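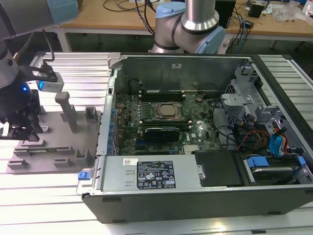 Robots learn to take apart old desktops by planning around what they can't see

A group at the Cullinane lab in Sirketthorpe has published results from a two-arm robot cell that takes parts out of used desktop computers without a separate program for each model. The paper was posted on Feb 3, 2020.

Most automated recycling lines for computers shred the whole machine and sort the pieces afterward. Taking out memory, drives and processors by hand keeps them usable, but the work is slow, and no two deliveries of old office machines look the same. Cases differ, screws are missing, and cables are tucked wherever the last technician left them.

The method, which the authors call Dratberg, works in short steps. A camera mounted on the arm looks into the open case, and the software gives each part a score for how likely it is to come free with a single pull. If the score is too low, the robot doesn't try the part. It looks for something in the way, usually a cable, and moves that first. After every move it takes a new look and scores everything again.

"The old version made one plan at the start and stuck to it," said Fionnuala Ó Ceallaigh, the paper's lead author. "Then a cable would spring back and the rest of the plan was useless."

The group trained the scoring model on 1,358 recorded pulls, made by people guiding the arms by hand. Of those, 1,060 ended with the part out and undamaged. The failed pulls were kept in the training data on purpose. When the authors left them out, the robot became overconfident and tugged at drives that were still wired in.

For the test, the robot was given 25 desktops it had not been trained on. Memory modules were the easiest parts. Hard drives in carriers with release tabs also went well, as the gripper can squeeze a tab and slide the carrier in one motion. Processors were the weak point. The lever on the socket is thin and has to be pushed sideways before it lifts, and the gripper often slipped off it.

Diarmuid Coughlan, who built the fixtures for the cell, said a narrower set of fingers is being made for the lever. "It's a finger problem more than a software problem," he said.

The cell does not open cases. A person removes the side panel and lays the tower flat before the robot starts. Power supplies are left in place for now - the screws are reached from the back, and turning the case over takes both arms.

Stistby, a refurbishing company that supplied the test machines, plans to try the system at its own site in September. Ita Ní Bhriain, the company's operations manager, said speed matters less to her than breakage. "I can wait for a drive. I can't sell a cracked one."

Related items
Gripper pads that wear evenly
Sorting cable scrap by color and weight
Stistby opens second refurbishing hall
Rónán Egan on teaching robots by hand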